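版块：现场演出与婚礼音响
主题：户外婚礼四人乐队，酒店只给一路16A，供电和声压怎么分

楼主 低频陷阱
发表于 2021年9月28日

场地是Vilititz的湖边草坪，仪式区和晚宴区共用一个配电箱，酒店只肯给一路16A单相。乐队编制：主唱兼木吉他、电钢琴、贝斯、箱鼓。合同写明仪式段用木吉他加人声，晚宴段全编制，共两段，每段52分钟。

目前方案：
主扩两只12寸有源箱，加一只15寸低音。
调音台用Stetach的小型数字台，放在舞台侧面，平板无线控制。
返送两只，主唱一只，箱鼓和贝斯共用一只。
晚宴区灯光由婚庆公司负责，他们也想从这一路取电。

问题有两个。第一，灯光和音响同路，调光器的干扰怎么压。第二，酒店要求晚上十点以后在场地边界测得的声压不超过规定值，低音箱要不要直接撤掉。

2楼 阿康调音
灯光不要同路。让婚庆公司另外报电，或者自己带静音发电机。调光器和电钢琴接一起，哼声不是靠隔离变压器能完全解决的，DI盒断地只处理信号地环路，处理不了电源上的尖峰。

功耗反而不是问题。有源箱标称功率是峰值，这种音量下整套音响平均功耗我实测过一次，568瓦，低音箱开着。16A给音响绰绰有余。

3楼 Billico
不同意楼上“绰绰有余”的说法。平均功耗不等于浪涌。几只有源箱同时上电，老式断路器有可能跳。用时序电源，或者手动逐只开，间隔几秒。另外要问清楚这一路上还挂了什么。我在类似场地遇到过制冰机和舞台同路，压缩机一启动，数字台重启，仪式音乐断在新娘走到一半的位置。

数字台单独配一个小UPS，几百块的东西。

4楼 低频陷阱（楼主）
UPS记下了。制冰机这条已经发邮件问酒店，负责人是Ravinder Lévesque，回复比较慢，上一封等了两天。

补充一点场地情况。晚宴区的舞台是酒店自备的拼装台，台面为木板，高度40公分，下面空腔没有填充。低音箱原计划放在台面左侧，这样线最短。
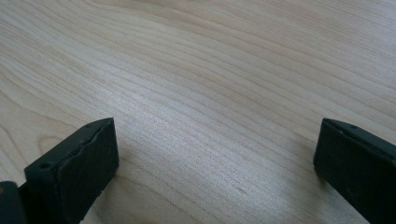
空腔的共振频率没有测过，只在看场时用脚跺过，听感在低频段有明显的隆声。箱鼓手坐在同一块台面上，他的话筒是夹在出音孔后面的，担心经台面形成回授。电钢琴支架也在上面，踏板有没有影响还不清楚。

5楼 阿康调音
低音箱下台，放草地上，垫一块厚胶垫。箱鼓坐的位置铺厚地毯，话筒改短杆架，架脚垫海绵，高通开到60Hz以上。台面隆声多半在80到120Hz之间，用参量均衡窄带衰减，不要整段往下拉，否则箱鼓就没有分量了。

6楼 木头人Li
低音箱放草地我赞成，但是高通开60Hz对箱鼓没什么作用，隆声本来就在上面，等于没处理。真正要做的是把贝斯从返送里拿掉，给他一副有线耳返。台上少一个低频声源，比什么均衡都有效。

至于边界声压，测的是A计权还是C计权？A计权对低频不敏感，低音箱留着影响很小。如果是C计权，十点以后就得关。合同上不写清楚，到时候酒店的人拿手机软件来测，没法争。

7楼 阿康调音
高通是为了切掉脚步声和支架传上来的东西，和隆声是两回事，我分开写的。贝斯上耳返没意见，前提是乐手肯戴。婚礼乐队里很多人要听新人致辞和司仪口令，两只耳朵都堵上容易错过起拍。

8楼 木头人Li
那就给司仪话筒开一路辅助送到耳返，数字台又不缺AUX。三月份那场我就这么接的，贝斯手一开始不愿意，后面没再提过。

9楼 Billico
插一句仪式段。湖边有风，主唱话筒和证婚人的领夹都要防风罩，领夹用毛的，海绵的不够。无线频率当天到场再扫一遍，酒店宴会厅如果同时有别的活动，提前协调好的频点不一定能用。

仪式区离配电箱多远？楼主没写。超过30米的话线径别用1.5平方的，用2.5平方。

10楼 低频陷阱（楼主）
仪式区到配电箱45米，已按2.5平方备线，接头用防水的。

汇总一下目前改动：
灯光另走，婚庆公司同意自带发电机，放在停车场一侧。
低音箱下台，垫胶垫。
贝斯耳返待定，要和乐手本人确认，司仪路先留出AUX 6。
数字台加UPS，音箱逐只上电。

计权方式酒店还没有答复，Lévesque只说“以现场保安的仪器为准”，型号也没给。我打算彩排时带自己的声级计，两种计权都测一遍，在边界和他们的仪器对一次数。

11楼 木头人Li
对数的时候把时间计权也对一下，快档和慢档读箱鼓能差好几个分贝。最好让他们在记录上签字。

12楼 阿康调音
发电机放停车场注意风向，仪式段那边如果在下风口，领夹话筒能收到。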